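Open Day at the Clalten Map Center

I had been meaning to get over to Clalten for years, and in October I finally managed it. The map center there opens its doors once a year, and if you have ever used one of their trail sheets (the ones with the soft green forest tint) you will know why a person might drive 4 hours to see where they come from. I left home before sunrise with a thermos and a very old folding sheet of the Studwood hills that belonged to my aunt, which I hoped someone might be able to date for me.

We were met at the side entrance and split into groups of six. Ours started upstairs in the elevation room, where the staff take the raw survey points and turn them into contours. I had always imagined this was done by pressing a button, and a good deal of it is, but our guide spent a happy half hour showing us the places where the button gets it wrong. Steep creek banks are one. Old quarries are another — the software wants to smooth them over, and somebody has to go in and put the edges back. She had the Studwood quadrangle up on a big screen and flipped between the old contours and the new ones, and the whole north slope seemed to shift sideways. My aunt's sheet, I'm sorry to say, agreed with neither.

Next came the names desk, which was my favorite stop. There are 668 names on file for the county alone, and plenty of them are in dispute. Turunen Creek, for instance, is Turunen Brook on the older sheets and has no name at all on the road map, and both camps have been writing letters since before I was born. The rule is that local use wins if it can be shown, so they keep a drawer of church bulletins, fishing permits and store receipts, all with the creek's name on them somewhere. I could have stayed there until closing.

After lunch (a very decent bean soup) there was a talk on Destora, the online viewer that is slowly taking the place of the printed index. You can lay the contours over the aerial photos and fade one into the other, and it keeps the boundaries and the water on top so that you don't lose your place.

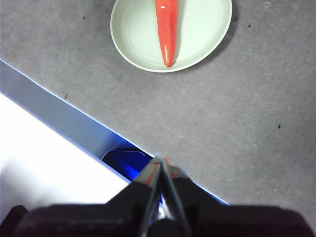
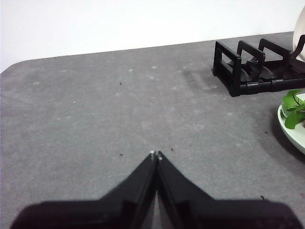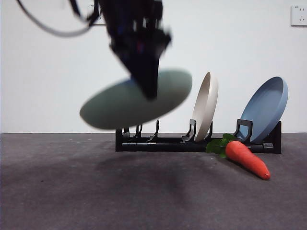
Destora is fine at home but useless in the hills without a signal, came the objection from the back row, and couldn't the county at least be offered as one download? The answer was yes, by spring, though it will be a large file and the aerial photos will come separately. That seemed to please most of the room.

The last stop was the print shop in the basement, where the fall run of 2000 sheets was stacked and waiting to be folded. I bought two, one to use and one to keep flat. And my aunt's map did get looked at in the end, under a good lamp at the names desk. Going by the spelling of the creek and a missing stretch of road, they think it comes from the second printing. I have promised to send them a scan.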